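Section 4: Your First Load with the Two-Arm Loader

By now the Tulwood loader is mounted and the joints have been calibrated (Section 3). This is the fun part! The first supervised load takes a little patience, and after that most teams settle in fast. At our Irklow site the day crew used to bend down to the machines all shift long. Now they sort, check labels and fold, and the arms do the reaching.

Who should be there: one trained operator and one person from the folding table. Kerstin Sjöberg, who wrote the Irklow shift plan, suggests swapping the two roles after every few loads so that everyone learns both sides of the job.

Before you start

1. Check that the washer drum is empty. Look through the window, then open the door and feel inside for socks.
2. Close the door again. The loader learns the door position from closed.
3. Move any cables on the floor back against the wall.
4. Set the basket directly in front of the washer door, between the two arms. Leave the rim clear on both sides.
5. Put in a small practice load. Two or three garments are plenty, and strong colors are easiest for you to follow from the operator's spot.
6. Look for the green light on each arm. If either one is missing, stop and go to Section 7.

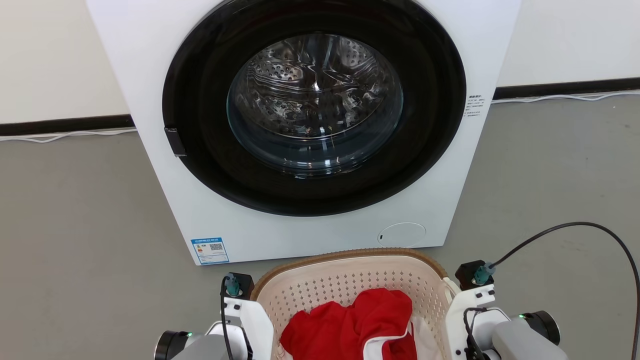 Figure 4. Basket in position between the arms, washer door closed.

Note: The red and white items in Figure 4 are for loading practice only. Do not run a wash cycle with mixed colors. Sorting is still a job for people, and they are very good at it.

Running the practice load

1. Stand behind the floor tape and press Ready on the hand control.
2. Say "loading" out loud so your partner knows the arms are about to move.
3. Press Start. The first cycle runs at slow speed and cannot be sped up.
4. Watch the cables on both arms as they move. They should swing freely and never pull tight.
5. When the arms return to rest, press Hold before you step in.
6. Check the door seal for trapped fabric, then take the garments out by hand and repeat from step 1.

Do 4 practice loads in a row without a stop before you move on to real laundry. If you get a stop on the last one, you do start over - Nesrin Avcı's crew did it twice and still finished before lunch.

CAUTION: Never reach into the basket while the arms are live, even for a dropped glove. Press Hold first.

CAUTION: Do not hang towels or aprons on the arms. They hide the lights and can snag a cable.

What changes on the shift

Expect the sorting table to get busier. The Irklow team logged 1,028 loads during the trial, and the biggest surprise was how much time opened up for stain checks and mending. Seija Harju moved from loading to mending and now trains others on it, a job that didn't exist there before. Talk through the new roles with your crew before the first live day, and leave room for their ideas. The floor tape was one of theirs!

Write each stop in the shift log, with the time and what was in the basket. Spare log sheets are in the back pocket of this binder.

Next: Section 5, Live Loads and Shift Handover.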